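Fórum Zundia > Automação e oficina > Conversa geral

Tópico: As máquinas já sabem fazer as tarefas de casa?

3 páginas de respostas, 410 visualizações

torno_manual
Boa tarde a todos. Abro este tópico por causa de uma discussão no trabalho. O meu chefe viu uma apresentação da Dawber e voltou convencido que dentro de dois anos teremos um robô a arrumar a bancada, a varrer a limalha e a separar os parafusos misturados. Eu tenho muitas dúvidas. Um robô que solda sempre no mesmo ponto, isso eu conheço bem. Mas arrumar é outra coisa, porque a desordem é diferente todos os dias. Alguém tem experiência real?

bririsico_fan
Experiência real tenho com o aspirador Bririsico. Funciona desde a primavera e o chão da cozinha está limpo. Para mim isto já é uma tarefa doméstica feita por uma máquina, portanto a resposta à pergunta do título é sim.

torno_manual
Aspirar é andar em cima de uma superfície plana. Ele levanta as cadeiras? Apanha as meias?

bririsico_fan
As meias apanho eu antes. Também ninguém pede à máquina de lavar a roupa que a vá buscar ao quarto, e todos concordamos que ela lava.

linha4
Trabalho numa fábrica de embalagens. Temos uma célula que custou muito dinheiro e que coloca caixas em paletes sem se cansar. Quando mudaram o cartão para um mais fino, a ventosa começou a deixar cair as caixas e estivemos parados um turno inteiro. O que eu aprendi: material rígido, sim. Material que dobra, ainda não, pelo menos com o nosso orçamento.

papel_e_pano
Concordo com linha4 só em parte. Desculpem se o meu português não é perfeito, eu aprendi esta língua já adulto. A dificuldade do material que dobra é conhecida: pano, papel, cabos, sacos de plástico. A forma muda no momento em que se toca. Mas dizer "ainda não" é forte demais. Depende de quanto tempo se aceita esperar e de quantas falhas se aceita. Numa casa, se a toalha fica mal dobrada, não é grave.

torno_manual
Para mim é grave se eu paguei por isso.

papel_e_pano
Compreendo. Deixo então o que escrevi para o boletim do grupo Stendanon, onde tratamos exatamente desta questão. Copio a parte que interessa aqui.
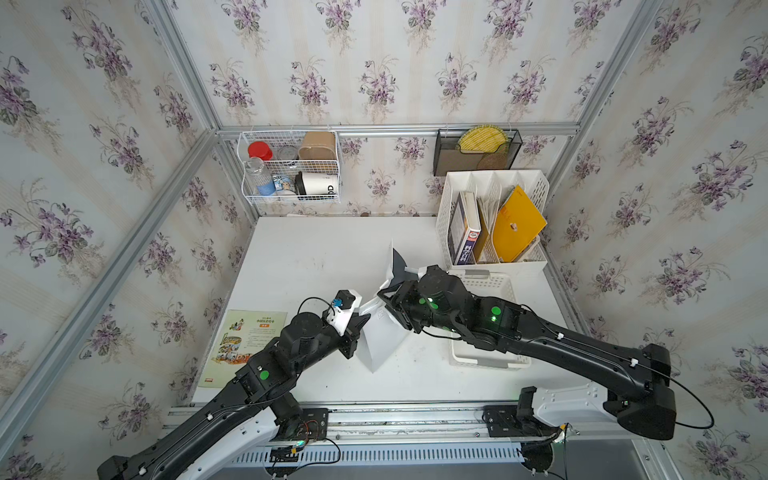

Stendanon, 1 de agosto de 2024

Uma folha de papel branco parece a coisa mais simples que existe numa secretária. Para dois braços com pinças de dois dedos ela é um objeto difícil. Uma pinça segura a parte de cima e a outra aproxima-se pelo lado, e a folha, já meio dobrada e amarrotada, fica em pé como um pequeno telhado. Uma pessoa alisa o papel com a palma da mão, sem pensar. Uma pinça não tem palma. Na nossa opinião, quem quer avaliar se um robô serve para a casa deve começar por materiais deste género, e só depois pelos copos e pelas caixas.

linha4
Bom texto. A pergunta de fábrica é sempre a mesma: quantas folhas por hora?

papel_e_pano
Não tenho esse número e prefiro não inventar.

bririsico_fan
O papel de parede com as violetas é igual ao da casa da minha avó. Quanto ao resto, continuo otimista. Há dez anos ninguém tentava isto com papel.

torno_manual
Tentavam, sim, as impressoras puxam papel há muito tempo. Só que a folha entra direita e no sítio certo. É o meu argumento desde o início: se alguém tem de preparar tudo para a máquina, metade do trabalho continua a ser nosso.

linha4
Metade já me servia. Vou mostrar o texto ao meu encarregado e digo aqui o que ele respondeu.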